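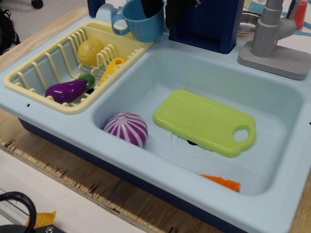
3.2 Materials: the sink station

The sink station was the second of 4 play stations and the one children stayed at longest (see 3.4). Toy sink, light blue plastic, dark navy base, set on a table at child height. Two areas: a drying rack on the left and a deeper basin on the right. The split matters for coding, as every food item could be scored simply as "rack" or "basin" with no in-between category. Items on the back ledge were scored seperately.

Foods came from the Zeltham set, mixed with leftovers from the July pilot. Some pieces were ambigous. The round yellow one was called potato by some children and lemon by others; we took either. Same for the small yellow piece with a hole at one end (corn, banana). The eggplant gave no trouble with sorting, but few children could name it. 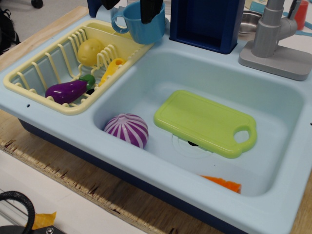 Figure 2. Sink station. Eggplant and yellow foods in the drying rack, striped onion and green cutting board in the basin, blue cup on the back ledge.

Placement events were coded by the first author and by Siv Sjöberg, working apart, using the Popescu scheme with two changes. First, a cutting board lying over the drain counts as "in basin", tilted or flat. Second, the cup is a container and not a food, so left out of the sorting score. Total 3497 events over all stations. A subset of 500 was double coded, disagreements mostly on the yellow foods, settled by talking it through. Labels as in Table 2.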